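Déchets ménagers : ce que pèse vraiment la collecte en régie
Entretien avec Amr Badawi, ingénieur en gestion des flux au bureau d'études Lesia 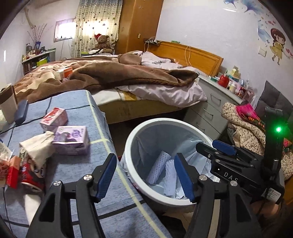

Le sac avant le camion

Amr Badawi travaille sur la caractérisation des ordures ménagères résiduelles. Son dernier chantier, achevé en juillet pour la communauté de communes de l'Oler, portait sur 507 foyers répartis en trois secteurs : un bourg dense, un lotissement pavillonnaire et un ensemble de hameaux. L'objet de l'étude était limité. Il s'agissait de déterminer si le passage à une collecte tous les quinze jours modifiait la composition des sacs, à tonnage constant.

« On nous demandait un chiffre de tonnage. J'ai répondu que la collectivité l'avait déjà, sur les tickets du pont-bascule. Ce qu'elle n'avait pas, c'était la répartition par catégorie et le taux d'humidité », explique-t-il. Le cahier des charges a donc été repris avant le démarrage, et la partie pesée réduite à un contrôle de cohérence.

Le protocole repose sur un échantillonnage à la source. Les sacs sont prélevés devant les habitations avant le passage de la benne, étiquetés par secteur, puis ouverts sur table de tri. Amr Badawi tient à cette étape. La compaction mélange les fractions humides et les papiers, et fausse ensuite la lecture des deux. « Un carton qui a passé une heure dans une benne contre des épluchures prend de l'eau. Vous le pesez, vous le classez en carton, et vous comptez de l'eau dans les emballages. »

Le séchage et ses limites

Chaque échantillon est trié sur maille de 100 mm, puis la fraction passante est reprise à part. Les éléments inférieurs à 22 mm ne sont pas triés par matière : ils sont pesés, séchés et déclarés en bloc comme fines. Cette convention lui est souvent reprochée par les maîtres d'ouvrage, qui voudraient savoir ce qu'elles contiennent.

« Des graviers de litière, du marc, de la terre, du verre cassé. On peut les trier à la pince, mais le coût à l'échantillon devient supérieur à celui de tout le reste de l'analyse. Je préfère une ligne "fines" honnêtement large à une fausse précision. »

Le séchage a été confié au laboratoire Cordero. Les premiers résultats, sur les textiles sanitaires, ont dû être écartés : les étuves avaient été chargées en couche trop épaisse et la masse n'était pas stabilisée au moment de la seconde pesée. Une nouvelle série a été lancée avec des plateaux moins remplis. L'écart entre les deux séries figure en annexe du rapport, à la demande de l'ingénieur.

Fréquence et comportement

Sur le fond, la conclusion est mesurée. Dans le bourg, l'espacement des collectes n'a pas eu d'effet lisible sur la part des biodéchets. Dans les hameaux, elle recule, mais les foyers y disposaient déjà pour la plupart d'un composteur, et l'étude ne permet pas de séparer les deux facteurs. Le lotissement donne le résultat le plus net : les emballages recyclables y diminuent dans le sac résiduel, avec une hausse correspondante dans le bac de tri.

« L'explication la plus simple est volumétrique. Le bac gris est plein au bout de dix jours, le bac jaune ne l'est pas. Les gens déplacent ce qui prend de la place. Je ne parlerais pas de sensibilisation, je n'ai rien mesuré de tel. »

Interrogé sur la tarification incitative, il renvoie au logiciel de facturation Stormont, que la collectivité a retenu avant l'étude et qui compte les levées de bac. Le système ne fait pas de différence entre un bac à moitié vide et un bac tassé. Selon lui, cela pousse à présenter le bac moins souvent et plus lourd, avec deux conséquences pratiques : une usure plus rapide des lève-conteneurs, et des jus en fond de cuve l'été. Il recommande de relever la densité apparente à chaque campagne, ce qui suppose seulement de noter le niveau de remplissage avant la levée.

Sur les sacs eux-mêmes, son avis est technique. Un film trop mince se déchire à la prise et disperse les fines, un film trop épais augmente la part de plastique dans l'échantillon. Dans les secteurs étudiés, la masse des sacs vides a été déduite par un forfait, établi sur un lot pesé au préalable. « Le forfait est discutable, il est écrit, on peut le refaire. »

Suites

Une seconde campagne est prévue en saison froide, sur les mêmes adresses quand les occupants en seront d'accord. Le tri sur table sera maintenu, le séchage aussi, avec un contrôle de masse constante sur chaque plateau. La catégorie des textiles sanitaires sera subdivisée. Celle des fines restera telle quelle.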